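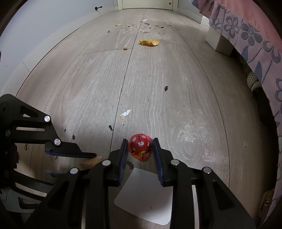

How I learned to love other people's houses

I've done 6 house swaps now and I still get the wobble on the first morning. You wake up, you can't find the kettle, the curtains are letting in light from the wrong side and for a good minute you've no idea which country you're in. I love it!

It started in June a few years back, when a friend forwarded me a link to Rakuria, a little home exchange site that looked as if somebody had built it in their lunch hour. There were 2,524 listings, most of them in places I'd never heard of. I put our house in Inskip up more as a joke than anything (who on earth wants to spend a fortnight in a Lancashire village with one pub and a lot of fields?) and within the week a family in Villach had written to ask if we had bikes.

We did have bikes. So off we went to Austria, and off they came to Inskip, where they had a lovely time and left us a fridge full of cheese and a very long note about the boiler.

The note is the thing, by the way. If you're new to swapping, write a proper one. Ours used to be a page of bin days and wifi codes, and it's now 3 sides long and includes which neighbour likes a wave and which prefers to be left in peace. People want to know where you buy your bread. They want to know which stair creaks if there's a baby asleep. I once spent an entire evening in Brondholm trying to switch off an outside light, and one line on a bit of paper would have saved me.
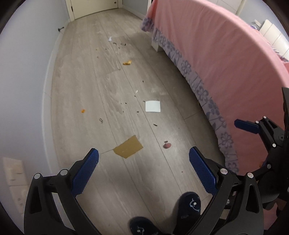
Cupboards are the other great worry. Friends always ask if I mind strangers going through my things, and I tell them that by the time I've cleared 2 shelves and half a wardrobe, there's very little left worth going through. I lock away passports and the good scissors. Everything else stays put, including the embarrassing paperbacks, and I've had some cracking recommendations scribbled inside the covers in return.

Money-wise, we've spent roughly what we'd have paid for one hotel week on all of our trips put together, not counting flights. I'm not saying it's for everybody. My sister tried it once and spent the whole time worrying about somebody else's houseplants. But we've got Brondholm again next summer, and this time I've asked about the light.

We use cookies to improve your experience on this site. Accept all | Manage preferences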